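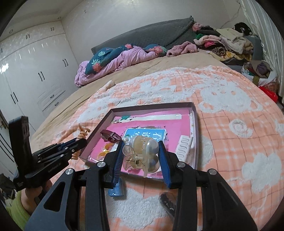
Photo: Grolola / Ans Claeys

Report on the visit to the Walten Residence, Grekcombe

2025-03-24

19 shares | 4 comments

Members of the Grolola Home Skills Network attended the open day held at the Walten Residence, Grekcombe. The residence is a teaching house in which short courses on household sorting, storage and packing are offered to families and support workers. The open day drew 130 visitors over two sessions. Our group joined the morning session and was received in the front hall by the program office.

The ground floor is given over to the kitchen, the laundry and a large linen room. Visitors were invited to open the cupboards and to read the shelf labels, which are printed in large type and fixed at two heights so that children can use them. The linen room follows the Shimada method, under which every folded item is stored on its edge and no pile is allowed to stand higher than the shelf lip. Several members remarked that the pillowcases had been given more room than they needed, while the bath towels were tightly placed. The program office noted the comment and advised that the shelving is to be changed in June.

The greater part of our time was spent upstairs, where the three bedrooms are used for the course on small belongings. This course deals with the objects that collect in drawers, pockets and bedside tables, and which are seldom dealt with when a room is tidied. Sorting is carried out on the bed. A shallow box or a box lid serves as the tray, and one tray is allotted to each group of objects.

The tray in the second bedroom held a mixed group from a child's room. A bright pink booklet with a blue label in Chinese characters took up much of the space, and orange fish-shaped stickers lay on the pink surface. There was also a white comb-like piece with rounded teeth, a long white strip with a small green ornament at one end, and a dark red item that members took to be either a hair clip or a small case. An orange doll figure with curled limbs was beside the tray. The clear plastic piece with the rounded lobes received the most attention, as a small metal spring and a thin wire can be seen inside it. Opinion in our group was divided on whether it should go with the toys or with the hair accessories.

The course has a set procedure for such cases. An object that cannot be placed within one minute is put in a separate envelope, and the envelope is opened again at the end of the week in the presence of the child. Parts containing metal are kept apart from paper goods. Booklets and sticker sheets are stored flat, and combs and clips are moved to the washstand drawer. Dolls and figures are left until last and are placed by the child alone. The course notes, which run to 80 pages, give the full procedure with a chart for each age group.

Members put a number of questions on shared bedrooms. The course leaders explained that two trays of different sizes are used where siblings share, and that objects claimed by both children are recorded on a card kept inside the wardrobe door. They acknowledged that the card is not always kept up to date. A further question concerned beds with soft mattresses, on which trays tend to tilt. A firm board beneath the blanket was recommended.

Tea was served in the kitchen at the close of the session. Copies of the tray chart were available at the door, and a small supply has been placed in the Network's reading room for loan. The stairs at the residence are narrow and there is no lift; members who require step-free access should contact the program office before making a booking, so that the trays can be brought to the ground floor.

The Network thanks the staff of the Walten Residence for their welcome. Members wishing to join the next visit are asked to leave their names at the front desk.

Report and photograph: Ans Claeys

983 views | Share this report | 4 comments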